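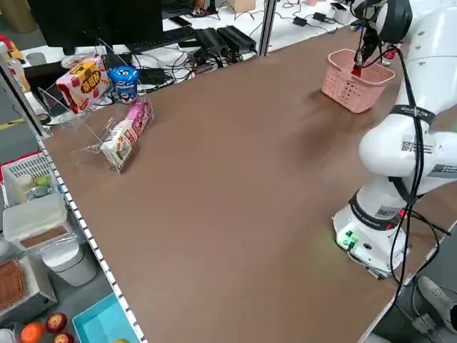 Setting up a small snack corner is a job for one quiet afternoon, and I have done it enough times now to write down my way. I started when our office at Plalard moved to the second floor and the biscuits lived in a drawer, where they became crumbs. What you need is a clear display rack, a basket for the small pieces, and a table with more free space than you think is necessary. A transparent rack with angled shelves is my favourite kind, with a box and a cup standing on the upper tier and the thinner packets leaning lower down, so that the front of each one can be read by a person who is walking past. The pink plastic basket, with its lattice sides, is for the things which are too small for a shelf.

What to prepare

A clear rack with at least two levels
One basket with holes in the sides
A damp cloth and a dry cloth
A pen and some small stickers
The snacks, still closed

Step 1. Clean first

Wipe the table and let it dry fully. Then wipe the rack. For acrylic please use only water with a very small drop of washing-up liquid, and a soft cloth. I once used a kitchen sponge with a rough side and the scratches are still there. Do not use spirit or window spray, it can make the plastic cloudy.

Step 2. Sort by shape

Many people sort by taste, sweet here and salty there. I tried this and the shelves looked untidy after one morning. Now I make three groups: things which stand by themselves (boxes, cups), things which must lean (flat packets), and things which roll or get lost (single sweets, mini jellies). My colleague Rekha Sisodia still prefers to sort by taste, and on her rack at Flisodum it works well, but her shelves are deeper than mine.

Step 3. Fill the rack

Begin with the bottom shelf. If you begin at the top, a light rack can tip towards you. Put the flat packets in with the printed side to the front, and do not push them down hard, or the corners bend. Tall boxes go above. Leave a finger of space between a box and its neighbour, so a person can take one without pulling out the other.

Step 4. Fill the basket

Stop when it is a little more than half full. In a full basket everybody digs for the colour they like and the rest falls on the table. Once a week I turn everything over with my hand so the old ones come up.

Step 5. Write the dates

Write the month on a sticker and put it on the back. Anything marked January goes in front of anything later. In my first check I found 23 packets past their date, all from the back row.

If the rack slides

Put 2 small rubber feet under the front edge. Wing-sze Sin gave me this advice and I have not had to move the rack again.

Refilling

For 18 people I refill every 3 days. Write down what finishes first, and buy more of that one next time.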